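3.2. El orden de las herramientas y la memoria del taller

El segundo resultado nos entusiasmó desde las primeras entrevistas: quienes reparan su propia vivienda no recuerdan las herramientas por su nombre, las recuerdan por su sitio. En el barrio de Rasen recogimos 209 relatos de reparaciones domésticas, y en 154 de ellos la persona señaló con la mano hacia un lugar de la pared antes de decir qué había usado. ¡Incluso cuando la conversación tenía lugar en otra casa! El tablero perforado, con sus ganchos a la vista, aparece una y otra vez en esos relatos como soporte preferido frente al cajón y la caja metálica. 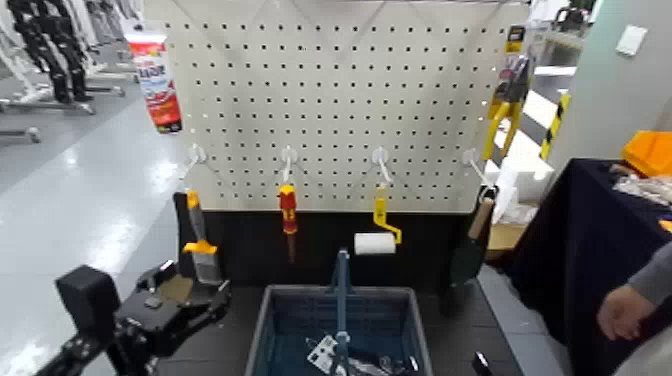
Saranya Varghese objetó, al leer una primera versión de este apartado, que el gesto podía deberse a la costumbre de hablar con las manos y que convendría compararlo con relatos de cocina, donde también abundan los utensilios colgados. La observación nos pareció magnífica y volvimos al corpus de Irotdale (818 fragmentos transcritos, todos con anotación gestual). En los relatos de cocina el gesto existe, pero suele imitar el uso del utensilio: batir, cortar, remover. En los de reparación predomina el gesto que apunta. La diferencia se mantiene entre hablantes jóvenes y mayores, algo que Mathew ya había sugerido para los oficios de la madera y que aquí vemos extenderse a la pintura y la albañilería menuda.

Queda una cuestión preciosa, la de las compras. Varios informantes hablan de lo recién adquirido como de algo que «todavía no tiene casa», y lo nombran con más palabras, con marca, precio y tienda, que aquello que ya cuelga en la pared.

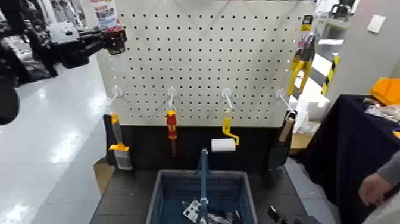

Figura 1. Tablero con brocha, destornillador, rodillo y paleta; delante, cesta de la compra con un artículo envasado.

Esta abundancia verbal disminuye en las entrevistas de seguimiento, realizadas en junio con el cuestionario Rustano. Para entonces, el objeto nuevo se menciona casi siempre con un demostrativo y un gesto hacia la pared, igual que los demás. El apartado 3.3 examina los casos en que la herramienta se comparte entre vecinos.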